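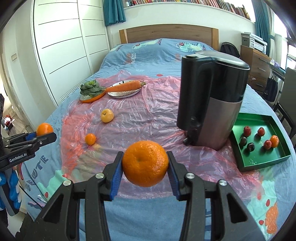 Newsletter > Kivgate > From the Kitchen

The fruit and veg share is back for another season, and I can't tell you how pleased I am to be writing that! Nneka Ajayi is looking after the orders again, and she says the oranges are the ones to ask for this month – big glossy fellows with good dimpled skin, lovely for marmalade or just for eating over the sink. A long carrot with a bit of green stem still on it and a head of dark leafy greens will do you a very decent soup as well, with a pale yellow apple for afters. Boxes are $22 and can be collected from Lallolstead hall from 11th May, any time after 3. Do bring your own bags if you can, and let Nneka know by the Monday if you'd like a second box for a neighbour.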